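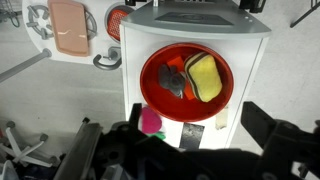

One bowl at a time: Randa Boutros on keeping a shared workroom in order

By Darcy Katene
September 2018

Randa Boutros has run the Pikelo workroom for five years. It is one long room with a light floor, and it has to do several jobs. Toy kitchens stand in it. So does a bench for hardware, and so do desks where people sit down to work and then leave things behind.

When I asked how she decides what goes where, she said she mostly doesn't.

"I decide where the bowl goes," she said. "Everything small that turns up in the wrong place goes in the bowl. Then the bowl gets sorted."

The bowl is red plastic with a wide rim. At one point it had a gray plush toy in it, a flat orange piece and a yellow sponge with brown along the edges. Boutros said that kind of mix is normal. She doesn't want people sorting as they pick up, because they stop to think about each thing and the floor never gets clear.

She came to this after trying labeled drawers. In her first year she bought a set of them and typed up 70 labels. People opened the drawers, couldn't agree on what counted as "soft" and what counted as "kitchen," and left things on top. The drawers went to Elsie Gilchrist, who uses them for seed packets at home.

"Elsie is very happy with them," Boutros said. "They were good drawers. They were wrong for a room where five people put things away in five different ways."

I asked whether she had settled on a bowl for any particular reason. She said she wanted something with no lid and no corners. With a lid, people set things down on it. In a box with corners, the smallest pieces sit at the bottom until the box is tipped out. She also wanted a color that stands out against white furniture, so a person holding a stray toy can find it without asking.

The spot matters less than she used to think. For a while she kept the bowl on the floor, where it got kicked. These days she likes it on a flat top at waist height.
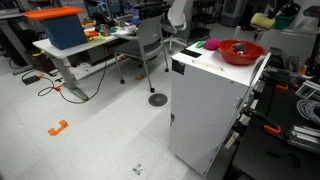

The white cabinet top, with the bowl at the back corner and the workbench alongside.

The cabinet has scuffs on the front and she has no plans to paint it. She did once get a price for having all the white furniture in the room redone, and it came to 4000 dollars. "I'd sooner have more shelves," she said.

What she cares about is the top. Her rule is that anything sitting on the cabinet is waiting for a decision. The fuzzy pink ball and the little green thing beside the bowl would count as waiting. They can stay through the end of the session, and after that they need a home.

The bench next to the cabinet has a different rule, which is that she leaves it alone. The orange-handled clamps and the coiled cable belong to bench work, and bench work can take days. Ankit Agarwal looks after that side of things. He told me he had asked for one promise when he started, and it was that nobody would tidy his bench for him.

"If I put a bolt down next to a bracket, it's there because it goes with the bracket," Agarwal said. "Somebody kindly puts it in a jar with other bolts and I've lost an hour."

Boutros agreed to that, on the condition that toys stay off the bench and hardware stays off the cabinet. Both of them said the line between the two surfaces has held up well. They have had one argument over it, about a roll of tape, and each of them still thinks the tape was theirs.

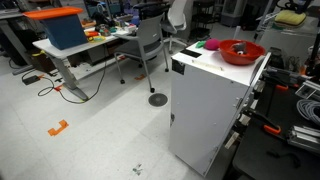
Desks are the part she finds hardest. A cabinet top is small and fills up fast, so people notice. A desk is wide enough to take a lot of clutter before anyone feels crowded, and by then it is a long job. Her current approach is to clear from one end to the other and not skip around. She starts at the left, by the blue box with the orange tray on top, and works along through the small yellow, red and green pieces until she reaches the far end. Anything she can't place goes across to the bowl. She does the floor under the desk last, and she moves the chairs out before she starts on it.

She has tried to get other people to do it the same way, with mixed results. Jarrah Tipoki, who shares the room, starts with whatever is biggest. "He gets a lot of empty desk very quickly," Boutros said. "Then he has the fiddly bits left and he's tired of it." Tipoki, when I passed this on, said it was fair.

The full clear takes the two of them 2 hours if they start before lunch. She would like it to be shorter. Next on her list is a second bowl for the other end of the room, the same size, in a different color. She hasn't picked the color yet. Yellow is out, she said, on account of the sponges.

Last updated: 12 November 2018

Contact Pikelo | © Pikelo | Back to top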